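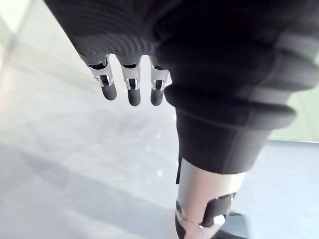 Cleaning black padded covers and fabric sleeves without fading

Posted by Wing-yan Man, 6 June 2018

I should be grateful for guidance on the care of black padded covers with deep horizontal folds. Our training centre, Skillbridge, has 12 of them in regular use, together with plain black cloth sleeves that fasten with narrow straps. Dust collects in the folds and shows as a grey line. A damp sponge has left pale marks on two of the sleeves. The supplier's label says only "wipe clean". May the sleeves be machine washed, and what is the correct treatment for the padding? I would also welcome advice on the straps, whose loose ends tend to hang down and fray.

Hui-mei Yang

The two items should be treated separately.

Padded covers: do not immerse them. Open each fold by hand and use a vacuum cleaner with a soft brush on its lowest setting, working from the top fold downwards. Any remaining marks may be wiped with a white cotton cloth wrung out in cool water and a little mild soap. Leave the folds open until they are fully dry. Ours take about 3 hours in a ventilated room.

Sleeves: pale marks are very often soap residue. Rinse the whole sleeve in clean cool water before concluding that the dye has been lost. Where the fibre content is not stated, wash by hand, inside out, and dry flat away from direct sunlight. Fabric softener should not be used.

Straps: trim the frayed part, fold the end over twice and stitch it down. A small elastic loop will hold the spare length against the sleeve.

Hüsnü Gezer

Sticky tape is sufficient for the dust. I have no experience of the sleeves.

Tadeo Quezada

I agree with the first reply, with one reservation. Please test the soap on an inside seam beforehand. We did not do so last October and had to replace a cover. It is also advisable to number the sleeves on the inside, as they stretch with wear and do not always fit well if exchanged.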